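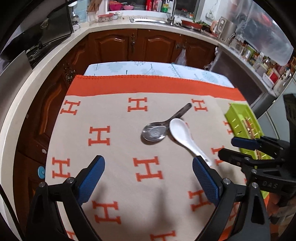
Two spoons on the orange H blanket, one steel and one white ceramic, with the green chopstick basket off to the right.

The Kitchen Table at Skollovgate

Welcome to the kitchen page! We started this little gallery in February, when my cousin Nilton Huanca asked what we kept on the table these days and I found I could talk about it for the better part of an evening. He suggested I put it online so that the rest of the family could read it at their own pace (or skip it, which I would understand). The kitchen gets more visitors than any other room in the house, so it seemed right to give it a page of its own.

A bit more about the spoons, for those who asked. The white one is a Chinese-style soup spoon, and it's my favorite thing to eat broth with. It has a nice thick handle and a deep bowl that holds a proper mouthful of noodles, and I'd happily use it for breakfast too if I thought I could get away with it. The steel one has the long handle, and I reach for that when there's a tall jar of something to get to the bottom of.

The blanket with the orange letters and the fringe is a good deal thicker than the pale blue cloth with the leaves and branches, and I like the two of them together more than I expected to. My sister thinks the orange is a lot to look at first thing in the morning - she may be right, but she still takes the chair closest to it.

The cabinets are the dark reddish-brown ones with the arched panels that came with the house. I went back and forth over painting them for 11 years, had a color all picked out at Ghanem, and then lost my nerve over those ornate handles, which look so handsome against the dark. So they stay, and the white countertop keeps things bright enough.

More from the pantry shelves when I next get a free afternoon.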